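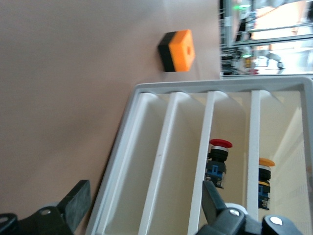 Tredeo Learning Library: Progress Report to the Papadakis Fund, September

Search this site Enter keywords Go

Print this page | E-mail this page

Prepared by Britta Ostermann, program manager

Lending

The library made 3619 loans in the period covered by the grant. Puzzles and sorting sets went out most, followed by board games. Members may now keep an item for three weeks instead of two, and late returns have dropped at the Elport branch. Bumorov has not changed much.

Membership

We signed up 74 new families. Most of them heard about us through the school newsletter. The sign-up form is still only in English and Portuguese, and we have asked for a quote on two more languages.

Repairs and replacements

We withdrew 19 items with missing or broken parts. Eleven have been replaced. The rest are older wooden games that are no longer sold, and Vitória Serrano is looking for secondhand copies. The grant allows us to spend up to $100 on any single item, and we have stayed under that every time.

Staffing

Vitória now works four mornings at Elport. The Saturday opening we proposed has been put off until we can fill the second part-time post. We advertised it once and had two applicants, both of whom needed more hours than we could offer.

Next period

We will finish the shelf labels, move the catalog to the new software, and send you the parent survey results with the next report. We would like to move the unspent travel money into replacements and need your written approval for that.

Recent items
Elport branch: new opening hours
How to return a set with missing pieces
Spring report to the Papadakis Fund
Part-time post at Bumorov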